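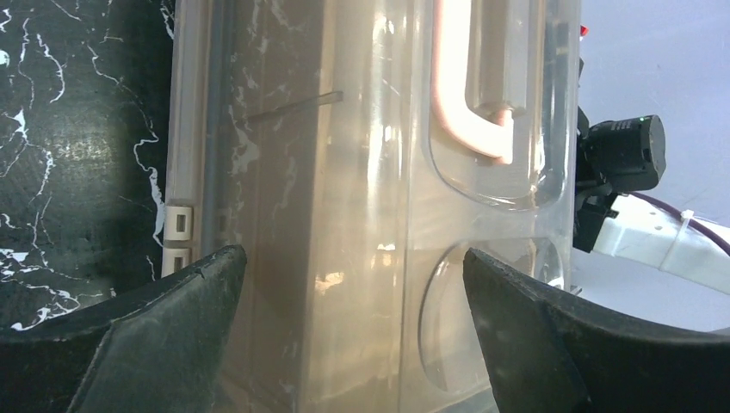
Notes for the talk, project Kosby
Version for speaking, please do not print for the audience

Opening (slide 1)

Good afternoon, and thank you for the invitation. I will speak about a small change in how we train a two-arm policy to put tools away in a toolbox. The change is in the labels and not in the network. I say this early, so that people who came for a new architecture are not disappointed at the end.

[Wait until the door is closed. Speak slowly here.]

The question we had is simple. A robot arm comes close to a handle. At which moment should it stop trusting the camera above the table and start trusting the camera at the wrist? Most systems leave this to the network. We tried to teach it.

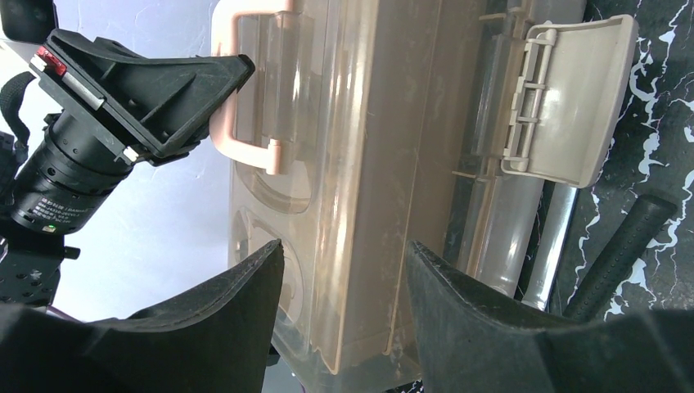
Olanrewaju Iyamu
Research engineer, Plorniva, manipulation group

Slide 2. Why a toolbox

We chose a toolbox because the plastic is translucent. Light goes through the wall and also comes back from it, and the depth estimate becomes poor exactly where the fingers must go. The handle is a different case. It is pale pink and thin, but it has a clear outline from close range. So in one object we have a part that is difficult to see and a part that is easy to see, a few centimeters from each other.

The table has a marble pattern, black with light veins. Our first segmentation model liked these veins too much and took them for edges of the box. If somebody asks, say that we kept the pattern for all the experiments.

Slide 3. The method, which we call Tumo

For each demonstration, a person marks one moment only. We call it the handover. Before the handover, the loss gives more weight to the features of the fixed camera. After it, the wrist camera has more weight. There is a soft ramp between the two, so the policy does not jump.

[Point with the hand to the curve. Do not read the equation aloud.]

We collected 300 demonstrations in May and kept 286 of them. The others were removed when the video of the two cameras did not agree in time. Rhiannon Prydderch wrote the tool for checking this, and she also marked the handovers in the first half. I marked the second half. We did not always agree, and I come back to it on slide 5.

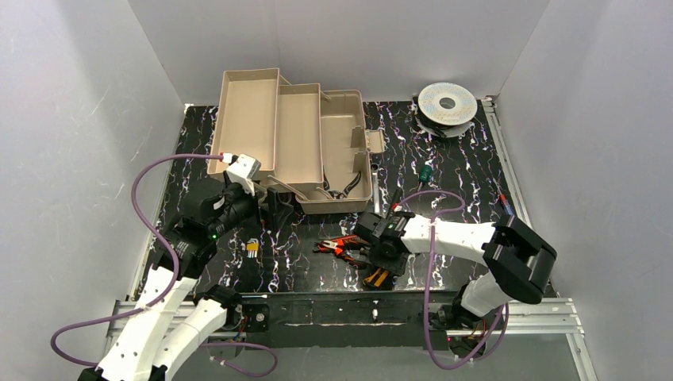

When the tools lie close together, the handover comes later. The arm needs the wide view for longer, to decide which handle to go to and how to stay away from the other arm. With pliers this is worst, as the handles cross and one tool can hide another. With a wrench lying alone the handover can be early, and the policy learned this difference without a special label for the type of tool.

Slide 4. Result

Compared with the same network without handover labels, we see fewer grasps that close beside the handle. We see almost no change in the time for one full task. Please be clear about this second point. Last time I said it too fast and people understood that the robot was quicker.

The Olaniyan baseline is on the same plot, in gray. It is stronger than ours on metal tools and weaker on the box.

[Drink water.]
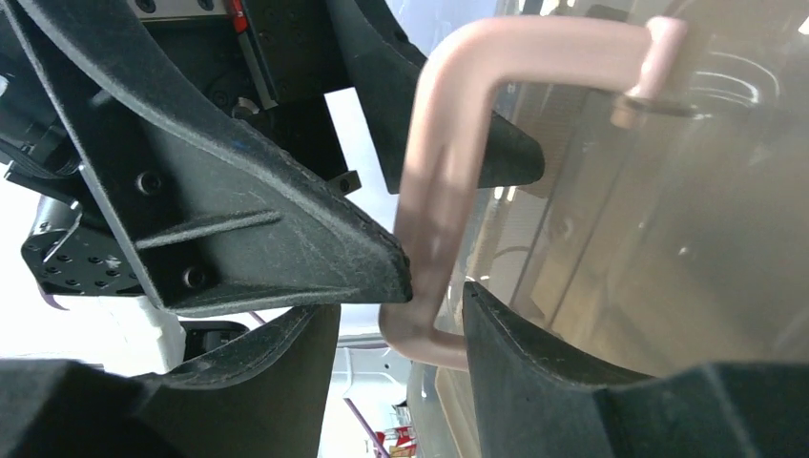 Slide 5. What does not work yet

Two people marking the same video can choose different moments. The policy tolerates a small difference, but we do not know where the limit is.

Reflections are still a problem. A bright streak on a clear wall can pull the fingers to the wrong side of the rim, mostly when the arm comes from below.

When both arms are near the box, we have one handover for each arm, and they are marked separately. Probably they should depend on each other. I have no result on this and I should not promise one.

Slide 6. Questions

If there is a question about the code: it will be shared after the review, with the marking tool.
If there is a question about force sensing: not used in this work.
If there is no question, ask the room how they would mark the handover in the video on slide 2, and let it play again.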